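Ticket: Draft room kicks me out at pick 100
Opened by: Patricio Vallejo, 2/6/18

Hi Fliva folks! So our fantasy football league did a practice draft last night and the room froze on me right at pick 100, clock still running and everything. I had a running back queued up (my guy!) and it auto-picked me a third kicker.

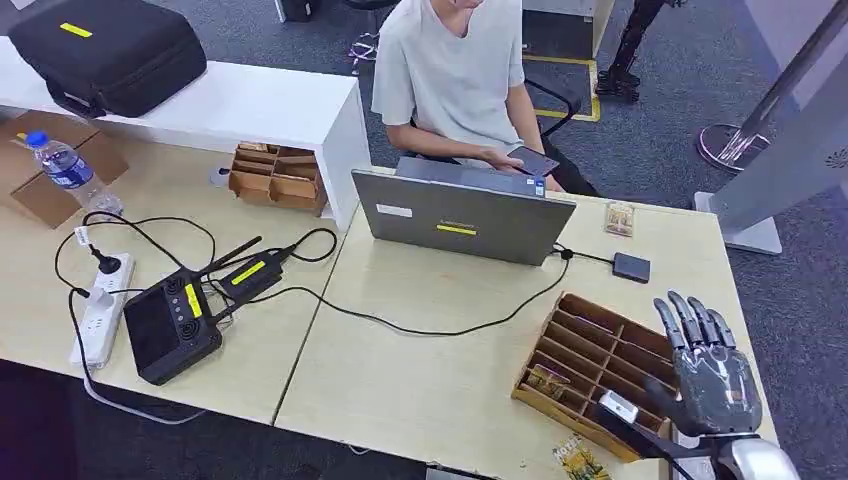 I logged back in twice and cleared the cache, same thing. The player list stops loading at 176 names too, and it should show 300. Voso is on the same app version and his works fine, so maybe it's my account?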